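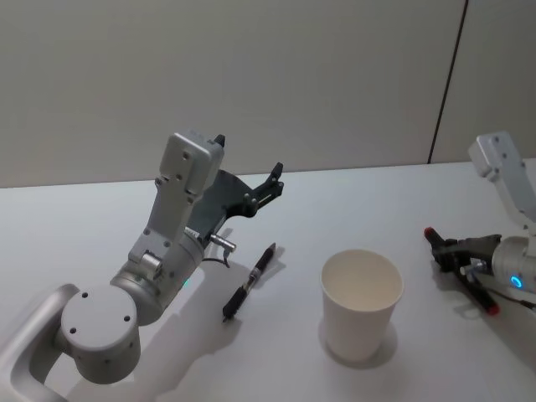
Photo credit: Proklow Workshop Collection

Proklow tabletop cell

The Proklow tabletop cell is a two-armed robot work cell kept at the Proklow workshop in Iliscombe, where it is used for picking up, turning over and putting down small everyday articles such as pens, markers and paper cups. It is a modest sort of machine as these things go, but it has been looked after with a good deal of care, and the way it is set up each morning has been copied, with small changes, by its sister cell at Blackwood. Most of what follows concerns that setting up, together with the routine upkeep and the handful of repairs that come round often enough to have settled ways of doing them.

Layout

The cell has a left arm and a right arm, which reach in over a shared white tabletop with a plain, pale wall behind it. Both arms have silver-coloured links and carry a dark gripper with two fingers that open and close in line with one another. Small lights on the arms, a green one on the left and a ring of blue on the right, can be seen from where the operator usually stands (and, on a dull winter afternoon, from the far side of the room as well).

The table is deliberately plain. Earlier on it had a patterned mat, of which some of the older staff were rather fond, but the mat crept a little every time something heavy was set down on it, and in the end the bare white top was thought to be the kinder choice for everybody. Blackwood kept its mat for another winter before following suit.

Daily setting up

The day begins with the table. It is wiped from the wall towards the front with a damp cloth and then a dry one, and any ink is taken off with a little spirit on a twist of paper. Marker ink is by far the most common culprit, and a fresh mark comes away in a moment, whereas one left over a holiday may need several patient goes.

Next the arms are woken, left first and then right, and allowed to move slowly through their full reach with nothing on the table at all. This is the warming round, and it lasts 5 minutes. Operators are asked to stay with the machine and simply listen to it. Anyone who has spent a few weeks in its company will know its ordinary hum, and a click or a scrape stands out very clearly against that.

After the warming round comes the touch check. Each arm is brought down until its fingertips rest lightly on a strip of thin card, first near the wall and then near the front edge. The card should drag a little when it is pulled, but it should not tear. If it slides out freely, the arm is sitting too high, and the table height in the settings is lowered by the smallest step available before the check is done again. It can be a fiddly business, and new operators are always told to take their time over it.

The last part is the trial with the pen, the marker and the cup. A black pen is laid flat and a paper cup is stood upright, between the two arms, and one arm is given a marker to hold while the other waits with its gripper open. The marker is a good test of grip, being smooth and round and very ready to roll away. The cup tests the opposite thing, as it will buckle if the fingers close too firmly. Cups are replaced as soon as the rim loses its shape, and the workshop gets through a great many of them.

Grip settings

Grip strength is set on a scale of the workshop's own, which runs from nothing up to 3000 and has no particular meaning away from this cell. The marker is held at 292 and the cup at 142. These two numbers are written on a card by the door, and have stayed the same since the present fingertips were fitted. The pen has no fixed number; it is usually started at the marker's setting and eased downwards until it is held steadily without being pinched.

Care of the grippers and cables

The fingertips are the part that wears most quickly. They are wiped at the end of the day and looked at closely under a lamp once a week, and a tip that has gone shiny is changed along with its partner. Changing only one of a pair is a false economy, for the newer tip bites harder and things begin to twist as they are lifted.

Cables want watching too. Each arm has a dark cable near its gripper end, and enough slack must be left for the wrist to turn all the way round without pulling the cable tight. Too much slack is nearly as bad, for a low loop can brush along the tabletop and knock a light cup clean over. The workshop's habit is to turn the wrist by hand, with the power off, and to watch the loop through the whole turn before fastening anything down.

Screws along the links are checked every month with a short-handled key. The short handle is a small kindness to the machine, making it hard to over-tighten anything even on a bad-tempered morning.

Common faults

The fault met most often is a gripper that closes unevenly, so that an object is nudged sideways before it is held. Nine times out of ten there is grit in the slide, and a soft brush puts it right. If brushing does no good, the gripper is taken off and sent to the bench at Prurgate, where it is opened, cleaned and greased, and a spare is fitted in the meantime.

A second fault, more puzzling at first meeting, is a slow sideways drift in where the arm believes the table to be. This was traced one May to a mounting bolt that had worked a little loose, and the bolts at the foot of both arms have been part of the monthly round ever since. After any bolt has been tightened, the touch check must be done afresh at both ends of the table.

See also

Blackwood cell
Prurgate repair bench
Fingertip wear

Page last revised 24 September 2026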